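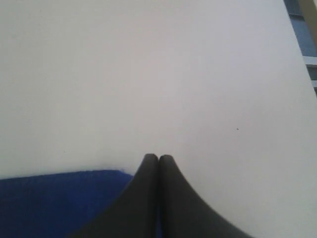 mirabelle60
Pas d'accord avec le premier message. Une sous-couche ne sert à rien sur un mur déjà peint et sain, un lessivage suffit. J'ai fait tout mon couloir en Morenau mat sans rien dessous, ça tient depuis six ans.

tonio_b
Le couloir d'accord, mais il parle d'un plafond de cuisine. Le gras remonte toujours. Chez moi deux couches de Plotine blanc mat, et les auréoles sont revenues en octobre.

Rechercher dans le forum Mots-clés OK Recherche avancée

mirabelle60
Tu avais lessivé ?

tonio_b
Oui, et rincé. J'ai fini par mettre la Dubey isolante, plus de 60 euros le pot, et plus de problème.

grisperle
22 août 2023
Bonjour, c'est moi qui ai ouvert le sujet. Merci pour les réponses. Le plafond fait 11 m² – je pensais prendre un seul pot. Vous poncez entre les couches ou pas ?

tonio_b
Grain 200, très léger, puis chiffon humide. Un pot suffit si tu ne charges pas trop le rouleau.

vieuxplâtre
Le ponçage entre couches sur un mat, je n'en vois pas l'intérêt. Par contre, achetez un bon rouleau. Le Ludwood poils courts ne peluche pas, les premiers prix si.

mirabelle60
Pour un plafond je prends des poils moyens, sinon on voit les reprises. Et on coupe le chauffage.

grisperle
OK, je pars sur l'isolante et deux couches de mat. Pour le ponçage je verrai après la première.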